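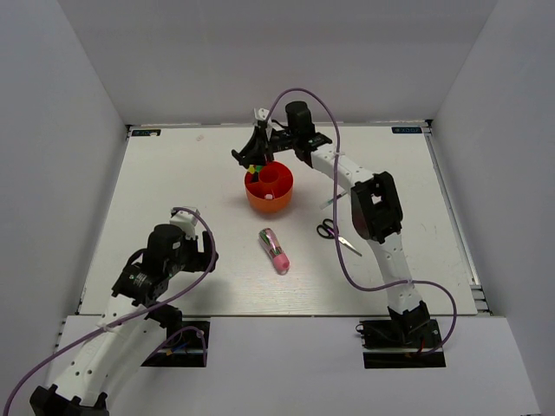 Stoka two-arm desk cell

Product page, updated July 14, 2018

Stoka is a small work cell with two arms for offices, schools and packing rooms, where many small things must go back to their place again and again. It was developed by Branby together with the people who do this work every day. The cell takes over the sorting and putting away of pens, glue, scissors and similar items. The person beside it decides what goes where.

What changes for your staff

At the Ngui supply office, the stationery returns were before a job for the end of the shift, when everybody is already tired. Now the returned items are given to the cell during the day, and the staff use the last hour for orders and for telephone calls. No position was removed. Two colleagues were trained as cell operators, and they teach the others.

"In the first weeks I stood next to it all the time, because I did not trust it," says Wulan Rahman, operator at Ngui. "Now I prepare the next orders and I look over from time to time. What I had to learn is to stop it early when something is lying badly, and not to wait."

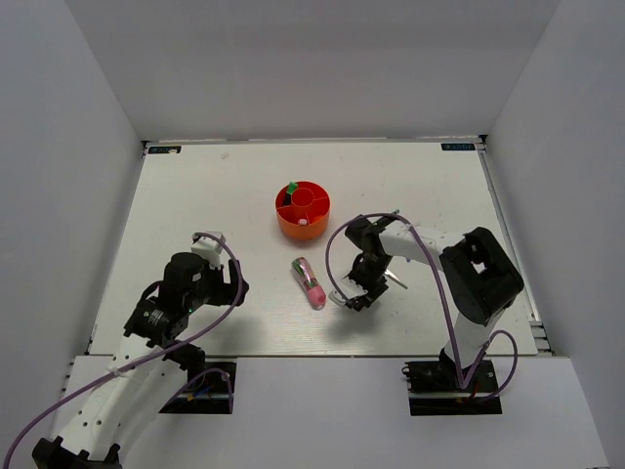
We recommend to plan the change with the team before the delivery. Someone must have the time to check the results, and this time should be written in the work schedule -- otherwise it becomes extra work which is not seen by anyone. Operators also need the right to stop the cell without asking a supervisor.

What the cell handles

- Pens, markers and glue sticks
- Small scissors, closed
- Erasers, clips and other light pieces
- Round desk organizers with compartments, as target container

Liquids, open blades and items of glass are not permitted.

Technical data

Arms: 2, each with its own gripper
Enclosure: walls on three sides, light gray
Work surface: white board, replaceable
Training for operators: 2 half days, at your site
Service interval: 2,000 working hours

Price and delivery

The cell can be rented for 1,490 per month, service included. Delivery takes roughly 17 working days after the order is confirmed. The Fekel software for making new sorting plans is part of the rental. Additional work surfaces are ordered separately.

The next group training for operators is in November. Customers who already have a cell can send one more person without cost -- please write the name of this person on the order form.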